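Print this page | E-mail this release

Bellis Puts Its Picking Numbers Out, Including the Bad Ones

5 Jul 2026
By Angharad Prosser, Bellis press desk

RESDEN: Bellis today released its first set of recorded grasps for training robot arms to pick mixed objects out of a bin. The company does not claim that the set solves picking, and it would ask readers to be wary of anyone who does.

The set holds 222 attempts. Of those, 91 ended with the object held clear of the bin. The rest are misses, slips and grabs at nothing, and all of them are included.

"We read a lot of releases that say a system learned a task overnight," said Verena Hollenstein, who leads the work. "Then you ask how many tries were thrown away and the line goes quiet. I don't know yet whether our data is any good. I know what's in it."

Each attempt is stored with the arm's path and a label for the outcome. Two people label every attempt separately. They disagreed on nine, mostly over whether an object that was pinched and dragged should count as held. Those nine are marked as disputed. 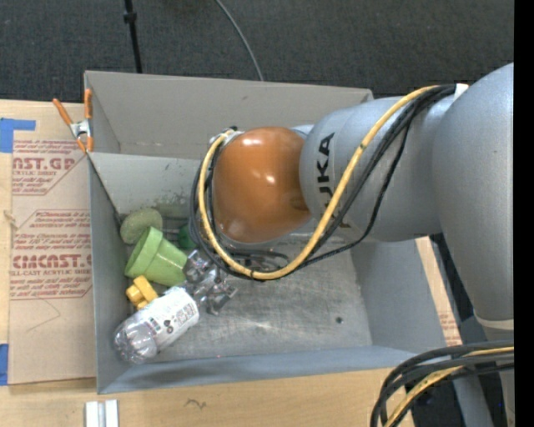

Hollenstein is also doubtful about how far the results will carry. A model trained on one bin and a handful of toys and bottles may only learn that bin. Bellis plans to repeat the sessions with a different gripper before December, and will report the outcome even if the first set turns out to be no help.

The files are free for research use. Requests go to Madhu Solanki at the Resden office.

Reader comments (3)

Dorkus
91 out of 222 isn't much to brag about, but at least they printed it.

Sum-yee Yip
Does "held clear" mean for a second or for six? It makes a big difference and the release doesn't say.

B. Gwynne, Taltton
Free for research until somebody wants to buy it. I'll wait for the second gripper.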